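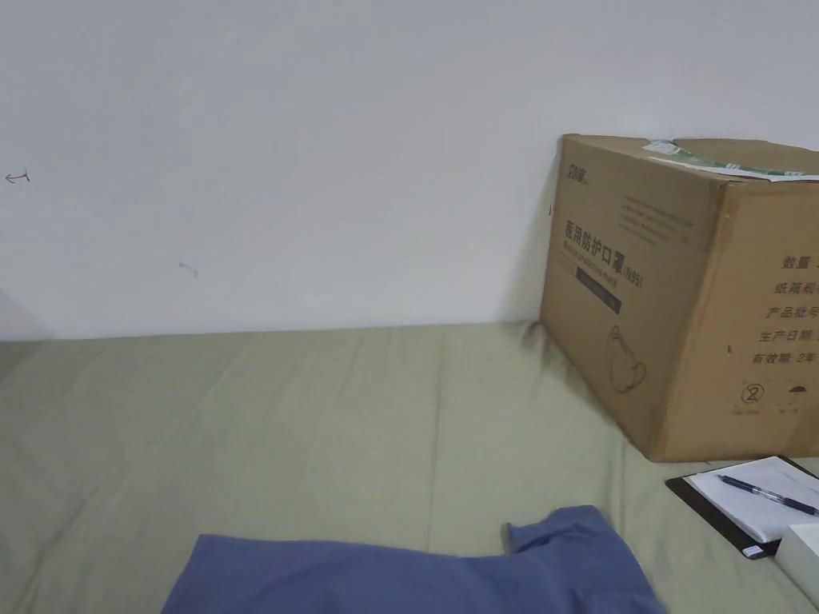 Search the help pages Search Advanced
Home workshop > Grippers and arms

Gripper tips cross over when I squeeze, and it can't keep hold of cloth
Posted by plumbline_jo, August, 9.40 pm

I'm building a hand-held gripper at home, the sort you carry about and record with so that an arm can copy you later, and I'm having a wonderful time with it! The linkage is the open Plasard design, black arms on a white body, printed over one very long weekend. My test area is the bed, because it's the only big flat thing I own, and the job I want it to learn is picking up and folding bedding and clothes.

It closes beautifully on hard things. Pens, boxes, a mug handle, all fine. Cloth is another matter. When I squeeze hard, one tip slides past the other by a millimetre or so and the fabric just slips out sideways. I've tried

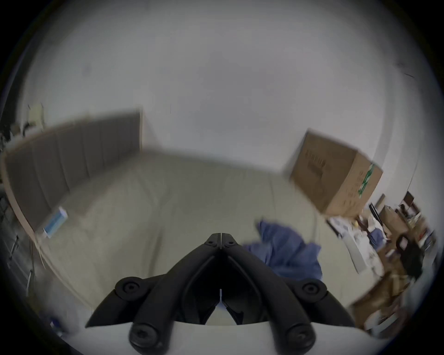

tightening every pivot screw in turn, and then the whole thing goes stiff and my thumb gives up after 17 goes. If I loosen them again it moves like butter but the tips wander. I have recorded 80 tries so far and would say the cloth came up properly in fewer than half.

Is this a print problem, a screw problem or a me problem? I'd love to get it right before I print the second one, as I want a pair in the end (one for each hand, imagine!). The arms are plain PLA, and the tips are hard with nothing stuck on them. 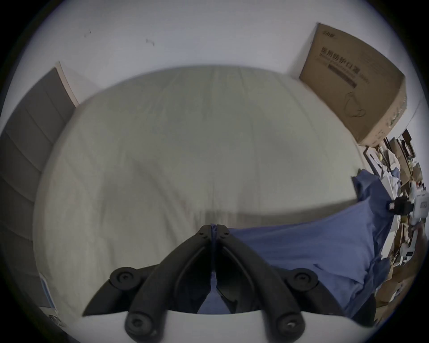
gramstead_shed
Lovely project, and you're close. The sideways wander is nearly always slop in the holes. Printed holes come out a bit small, people drill them out, and they end up oval. Ream them by hand, then put a thin washer on both sides of each arm. Do the screws up until the arm just stops rattling and back off a touch. Thread lock that's safe for plastic will hold them there, but check the bottle, some of it eats prints.

Then the tips. Hard plastic on cotton is hopeless. I glue on a strip of silicone sheet and trim it so both sides meet flat. Mine did more than 300 picks before the first strip peeled. Go for a fold or a ridge in the cloth and come in low, with the tips already pressing down a little before you close.

Also keep your 80 recordings! The misses are handy when you want to see what changed.

mothwing
just use rubber bands round the tips. works for me

Riedl_fan_383
Rubber bands do work for an afternoon, but they roll off and then your tips are a different shape in every recording. I'd go with the silicone.

One thing to add to the washers: look at whether the two sides of your linkage really are mirror images. I printed two lefts for my first one and spent a month blaming the screws. Lay one arm face down on the other and hold them up to a window. If the holes don't line up, print that arm again, flat on the plate this time, with more walls.

If you're anywhere near Amthorpe, the shared workshop there has a set of hand reamers you can use, and they're very friendly about people turning up with half a robot in a carrier bag.

plumbline_jo
Washers ordered and silicone on the way, thank you all! Just held two arms up to the window and the top holes are out by a hair on one of them, so that's going back on the printer tonight.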